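The drawer of good intentions

May
By Nam-gil Pyo

I have a kitchen drawer that I'm not proud of. It's the deep one under the hob, and it holds every dried thing I have ever bought on a whim: seaweed, mushrooms, three sorts of beans, and more bundles of noodles than any one household could get through. My sister calls it the museum. Last month I promised her (and my editor, foolishly) that I would buy no dry goods at all until I'd eaten my way down to the wood.

So out it all came, on to the brown table, and I started sorting things on plates. I'm a great believer in plates for this. Bowls hide things! On a plate you can see at once what's snapped, what's gone dusty and what's still perfectly good for supper.

The pale stuff gave me the most trouble. When you take something dried out of its packet and lose the label, you're left with a beige tangle and a guess. Noodles, surely? But I also keep loofah for the washing-up, and I have been caught out before, standing over a pan of stock with a scrubber in my hand. 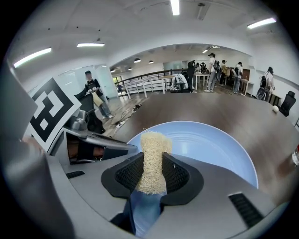 Cream, crinkly and frayed at the top, with the blue plate behind.

My test is a dull one, but it works. Snap off a strand and drop it in a mug of hot water while you get on with something else. A noodle goes soft and slippery. Loofah swells up a bit and stays stringy, and you can put it by the sink and say no more about it.

Once I'd got going I rather enjoyed myself. The thin noodles went into a broth with ginger and the last of the spring onions, and the broken ends were fried in a hot pan until they puffed and then scattered over cabbage. I got a jar from Yimyam, the little shop at the bottom of our hill, for all the odds and ends too short to be a meal. It's already half empty, as I keep eating them dry while the kettle boils.

The sponges and scrubbers live in a basket under the sink now, well away from anything edible, and I've written on every packet in thick black pen. I still haven't reached the bottom of the drawer. There's a bag of something grey at the back that I'm saving for a braver evening.

Comments (3)

Brackenlea: I did the loofah thing with a chicken soup. My husband ate round it and didn't say a word.

Tess M: Fried broken noodles on cabbage, yes please. Do you salt them before or after?

oldpantry: Grey bag is probably buckwheat. Or was.

Contact the kitchen desk | © Pleltness Magazine | Back to top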